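Ferodley recalls two spice blends over undeclared milk

2023-05-08

Ferodley has recalled two of its baking spice blends after a routine test found milk protein that was not declared on the label. The products are the Titoswood apple pie blend and the chai baking blend, both sold in 100 g tins and in 500 g catering bags. Other Titoswood spices are not affected.

Quality manager Thilini Weerakoon said the protein came from a filling line also used for a powdered custard mix. The line was stopped and cleaned, and four later samples tested clear. No illness has been reported.

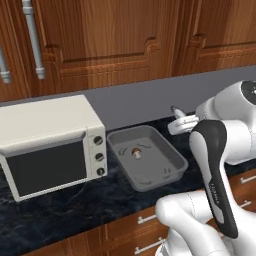
Customers with a milk allergy should not use the blends and can return them to any store for a refund without a receipt. Tins already emptied into unlabeled jars should be treated as recalled if the source is uncertain. The same applies to stock kept out of sight behind wood doors in upper cabinets, where spices often stay past a season. Dark countertops can hide spilled powder, so wipe them down with soapy water after disposal.

Replacement stock is expected in October.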